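**Progress report to the Skotine Fund, April 2014**
Prepared by Emese Pintér for Cecilia Nartey

Cecilia, you asked for fewer adjectives this time. I have done what I can, given that the grant pays for a celebrity gossip archive.

The Trirkico collection is 777 issues of supermarket fan weeklies, most of them bought from a dealer who stored them next to his furnace. We have now scanned 351. Indexing is slower, because every romance has to be entered under both parties and then again when they split up. One soap actor, Addo, has 43 cover lines to himself, and in most of them he is either "devastated" or "glowing." He gets his own subject heading. We held a meeting about it.

Reader access opened on the Tusider site in a small way. The search box works. The filter for "feuds" also returns every "feud ends" story, so it currently gives the impression that nobody in show business stayed mad past a long weekend. A fix is in testing. 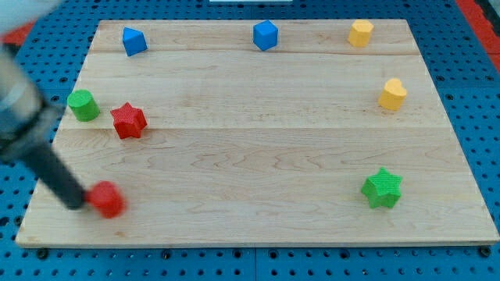

*Colored blocks on a wooden board, over blue pegboard.*

Spending is on track except for two lines. Archival sleeves went up in price after we ordered the first batch, and the legal review of the paparazzi pages ran to 65 billable hours – the lawyer says she was being thorough, and she did ask to borrow the swimsuit issues. I would like to move money from travel, which we have barely touched, to cover both.

Still open:

- Rights for the photo spreads. Two agencies have replied, one of them to ask who we are.
- The missing run of wedding specials. The dealer swears he sent them.
- Spelling of names. The weeklies did not agree with each other, or with themselves from page to page.

By the end of June we expect to finish scanning and to have the divorce index in usable shape. The index of hairstyles was cut at your request and I have stopped bringing it up. Please let me know about the travel money before we order more sleeves.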